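The Rusus Result

Qistina Raju had read the paper on the train to Flusholm and had not liked it. She read it again in the taxi and liked it less. The graph on the first page was too clean. One line went up nicely and stopped near the top, and the other line, the one everybody else in the field was stuck on, crawled along underneath it like something that had been stepped on.

The method was called Rusus. What it did was throw things away. You took 4000 recordings of people steering a pair of robot arms through a chore, moving groceries in and out of a bag, and Rusus scored each one and tossed the ones it thought would teach the arms bad habits. The arms then learned from what was left. They did better on the leftovers than on the whole pile, the paper said, and by a lot.

Okoth wanted to buy it. Okoth wanted to buy most things. Qistina was paid to go and look at them first.

"You found us," said Hernán Paucar at the door. He was younger than his papers. He had a lanyard with Kilholm on it, the name of his last employer, and he saw her reading it and turned it around.

"I'd like to see the recordings," she said.

"We have a demo set up."

"I'm sure you do. I'd like to see the recordings."

He put her at a desk in the corner and brought her coffee in a mug without a handle. There were folders inside folders. She opened the kept pile first, the good ones, the ones Rusus had blessed, and let them run.

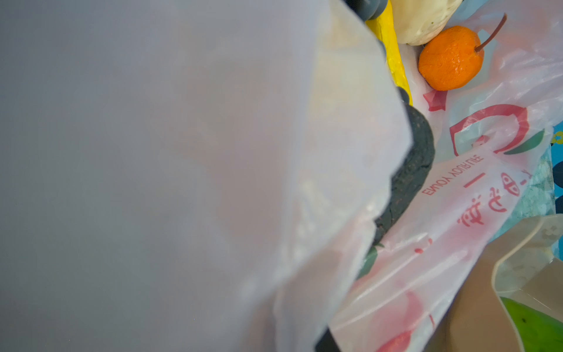
A kept recording is supposed to be dull, and after the first hour Qistina was having trouble telling one from the next. Reach, close, lift, open. She had stopped watching the grippers and started watching the shopping. The wrist camera spent a lot of its time with its nose in white plastic, and past the plastic there was usually the printed bag with its big red fruit and its green leaf, and the red letters that said ENJOY YOURLIFE, two words run together, upside down. She wrote that on her pad. She ran another. Upside down. She wrote that down too and went to find Hernán.

"Which way does the bag face?" she asked.

"Sorry?"

"When somebody records one of these. Is there a rule about which way the bag goes on the table?"

He thought about it, and she gave him credit for thinking about it. "No. People put it down however they like."

"So some of them would be the other way around."

"Sure. Lots of them."

"Show me one."

He sat down in her chair and clicked for a while. It was a kind silence at first. Then he went into the other folder, the tossed pile, and there they were, one after another, bags turned around with the slogan right way up and perfectly easy to read.

"Huh," said Hernán.

"Your method throws out bad habits," Qistina said. "Maybe. Or it throws out bags that face the wrong way, and then you test it on a bag that faces the right way, and everyone is amazed."

"That isn't what the score looks at."

"What does it look at?"

He told her. It took a long time and a good part of a whiteboard, and she followed it, more or less, and none of it mentioned bags. It looked at how smoothly the arms moved, how long they waited and how often a gripper closed and had to let go and close again. She could see why a person would believe in it. She had believed in things like it herself, twice, and had signed her name to one of them.

"All right," she said. "Let's go and see your demo."

The arms had been going since lunch. A student was sitting beside them with her shoes off, marking a sheet of paper, and she put her shoes back on when they came in.
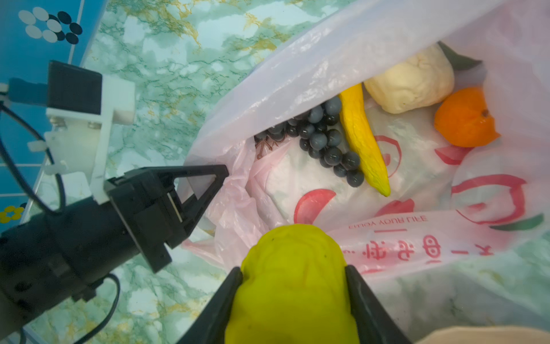 "What counts as a try?" Qistina asked the student, whose name she hadn't been given.

The student looked at Hernán.

"You can tell her," he said.

"It's a try once the gripper has closed on something," said the student.

"And if it never closes on anything?"

"Then we reset and go again."

Qistina didn't say a word to that. She wrote it down in capitals and drew a box around it. The paper had the arms doing the whole job right 4 times out of every 5, and there was nothing in it, not even in the small print at the back, about the times they waved around over the table and were quietly started over.

"It doesn't happen much," said Hernán.

"Do you write it down when it happens?"

"No."

"Then I don't know how you'd know."

He rubbed his face. To be fair to him, he didn't argue. She had met the other sort, the ones who got loud and started talking about vision. He asked what she wanted to see.

"Turn the bag around," she said. "Leave everything else alone. Every time somebody says go, that's a try, and it goes on the sheet. And I'd like to be the one who says go."

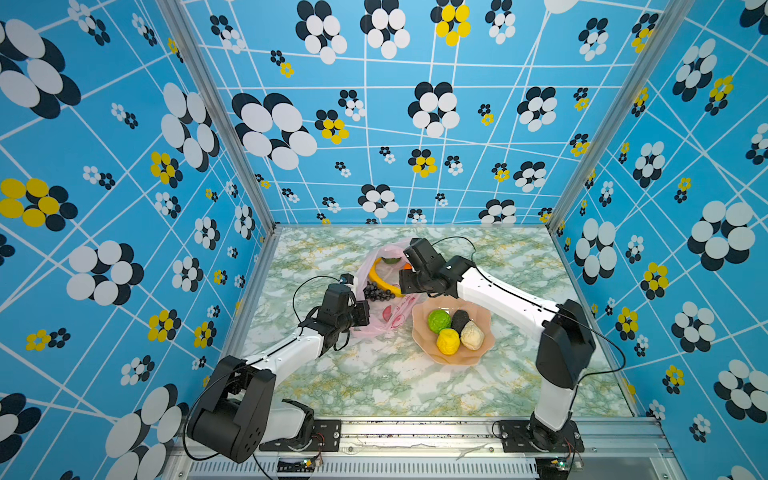
The left arm has the edge of the bag, and the right one is over the banana.

They ran it until the building lights went to half. Qistina said go and the student marked the sheet, and Hernán stood behind them with his arms folded and then sat on the floor.

It wasn't a disaster, which annoyed her a little. With the bag turned, the arms lost their nerve. They would come in toward the handles and there would be no handles there, and they would hang in the air for a bit and try somewhere else. Sometimes the somewhere else worked. The number on the sheet was a good deal smaller than the number in the paper, and a bit bigger than the one she'd had in her head on the train.

"So it does something," Hernán said from the floor.

"It does something. I don't think you know what."

"Do you?"

"No." She was putting her pad away. "Retrain it with the bags mixed. Keep the same share of each kind in both piles. If your line is still on top, I'll come back and say so."

"And what do you tell Okoth?"

She had been thinking about that since the whiteboard. Okoth had a room booked for January, with a stage in it.

"That I've seen the demo," she said. "And that they should wait."

The student had started another run without asking either of them. The bag was still the wrong way around. Qistina had her coat half on, and a taxi was coming at seven, and she stood there with one arm in its sleeve to see if it would get the banana.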